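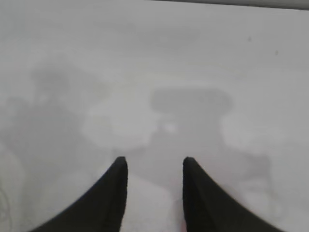

Gray film on my countertop won't come off no matter what I use

Posted by Yatziri Gallegos in Kitchen & Bath
June 22, 2021

Hi everybody! We moved into our rental in November and the kitchen came with these plain light gray counters. I liked them fine at first, but by now there are faint marks all over the spot where I do most of my cooking. They're not dark or anything, just shadowy blotches that I can see when the sun comes in over the sink, and it's driving me a little nuts.

So far I've tried dish soap and hot water (no change), a spray cleaner called Prosten that my sister swears by (made it streaky), and then a paste of baking soda that I left on for 60 minutes while I folded clothes. The paste might have helped a bit near the stove? Or I just wanted it to help.

I have no idea what the counter is made of. The landlord says "some kind of solid stuff" and that was the end of that conversation. It doesn't feel cold like my mom's granite and there's no pattern in it. I did find a tiny nick by the dishwasher and it's the same gray inside.

Is this a stain or is it cleaner buildup? And is it OK to sand it? I've got a pack of 3000 grit paper left over from my husband's headlight project and I'm tempted – but I'd also like my deposit back.

6 replies hidden, showing top 3

bastus_b
Same color all the way through the nick and not cold to the touch sounds like solid surface to me, so acrylic or something close to it. I had it in my last two houses.

I'd put my money on buildup before stain, especially if the Prosten made it streakier. Spray cleaners leave a bit behind every time, and then grease from cooking sticks to that, and then you spray it again. Try plain white vinegar mixed half and half with warm water. Wipe it on, give it 2 minutes, wipe it off with a clean wet rag, then dry it with a towel. Drying it is the part people skip! If you let it air dry, you get water marks and you're right back where you started. Do a small patch first, somewhere behind the toaster. If you ever find out it's marble or concrete, forget the vinegar completely, it'll etch.

If the patch comes up lighter than the rest, you have your answer, and then it's just a boring afternoon of doing the whole thing.

On the sanding, 3000 is so fine it'll mostly polish, so you could end up with one shiny spot on a matte counter. Ask the landlord in writing before you go there.

Ustis
magic eraser. go easy. done

Simon in Unit 4
I wouldn't sand a rental, period. My old place kept part of my deposit over a shiny patch just like the one described up there, and I'd been there over three years!

One thing I'd check is your rags. We used fabric softener on ours and it left a film on everything we wiped, the counters, the stove, even the fridge door. I switched to washing them with no softener and half of my "stains" were gone in a week or so. The other half was coffee, and a soft scrub cleanser got that, rubbing in little circles with hardly any pressure.

Let us know what the patch behind the toaster looks like, I'm curious now.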